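Home | Grippers | Arms | Wrist Cameras | Controllers | Cart

Prundo 2 Gripper

The Prundo 2 has been our bench favorite since October, mostly for what it does with thin, floppy things. Mahtab Azimi compared it with the Jesetti, which costs more and has opinions about paper. 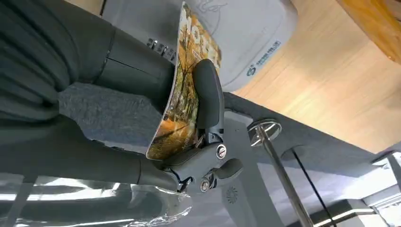 Will it run on an Arai controller?
Any Arai with firmware 5 or later will drive it. Older ones will say they can, and then sulk.

Price is $800, fingers included, wrist camera sold separately. Order no. 1761. Tuulikki Partanen answers mounting questions, usually before lunch and always briefly.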